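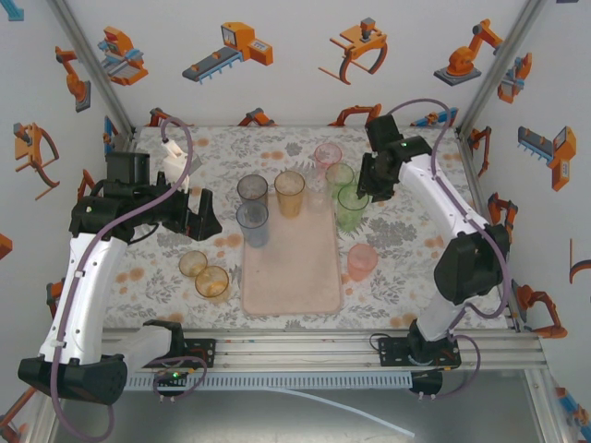 Setting Out and Clearing Colored Cups on a Serving Tray

Dumlao House Hospitality Office, Guide 17
Prepared by Cherry Mae Tan. Reviewed by Jomar Tiongson.

This guide applies to the self-service drinks table in the Vallholm Room and to any smaller gathering where cups are offered from a tray. Staff who are new to the room should read it through once before their first setting.

What you will need

One rectangular tray with a raised rim
Ten translucent cups in assorted colors
One printed tablecloth
Two lint-free towels
Mild dish soap

Preparing the table

1. Wipe the table and let it dry completely before the cloth goes on. Moisture trapped underneath will mark a light cloth within an hour.

2. Lay the cloth with the printed side up and smooth it from the center toward the edges. The leaf-and-flower cloth is the standard choice for daytime events. Plain cloths are kept for evening use and are stored separately.

3. Wash and dry the tray by hand. Hold it at an angle to a window and check the surface for smudges, which are easy to miss on a pale tray. Buff with the second towel if needed.

4. Place the tray with its long sides running from the back of the table toward the front. Leave a clear margin of cloth on both sides.

Setting out the cups

5. Inspect each cup before it is placed. Cups with chips, deep scratches or clouding go to the Pedar bin under the counter and are recorded on the supply sheet.

6. Handle cups by the lower half only. Fingers should not touch the rim or the inside.

7. Stand all cups upright with the open end up. Begin with the taller cups and fill in with the smaller ones.

8. Keep similar colors apart where possible. Guests use color to keep track of their own cup, and two ambers or two greens side by side are often mixed up. The clear cup is hard to see against a patterned cloth — place it next to a strong color.

9. Cups may stand beside the tray while you work. Before guests are admitted, move every cup onto the tray, with none resting across the rim.

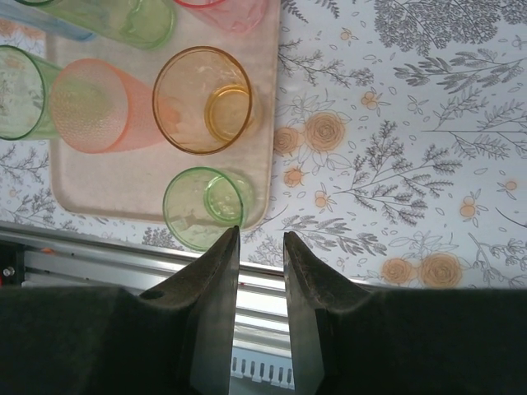
Page last changed: Nov 30, 2022

Clearing the table

10. Collect cups from the outer parts of the cloth first, then those on the tray. A green cup is easily overlooked among printed leaves, so check the whole cloth before lifting the tray.

11. Empty any remaining liquid into the service pitcher. Do not stack cups that still contain liquid.

12. Carry the tray level with both hands. If it feels heavy, make two trips.

13. Shake the cloth outdoors and inspect it for stains. Treat spots with cold water and soap before laundering.

Storage and replacement

Cups are stored in the Tikville cabinet, second shelf, and may be nested once dry. Trays stand on edge in the rack beside it. The full inventory is checked each February. Replacement cups are requested under item 638 and tablecloths under item 700 — please do not combine the two on one form.

Questions about this guide may be directed to the Hospitality Office, extension 165.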